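4.3 Comparing finger sets on the Daren gripper

1. Mount the first finger set and tighten the screws evenly.
2. Set grip force to 17 percent in the Gasuvine controller.
3. Run 40 pick cycles from the parts tray and log each drop.

CAUTION: Do not raise the force above 40 percent with bare circuit boards.

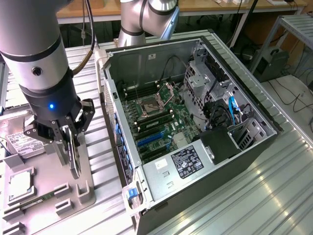
Grip force and approach angle must be tested separately. Keep the force fixed and change only the wrist angle between runs. Thin parts are held upright between the fingers, lower edge down, and the arm must clear the tray before it moves toward the open tower. Travel speed stays at 75 percent.

4. Swap the finger set and repeat steps 2 and 3.

NOTE: Re-zero the wrist after every swap - the offset is not stored.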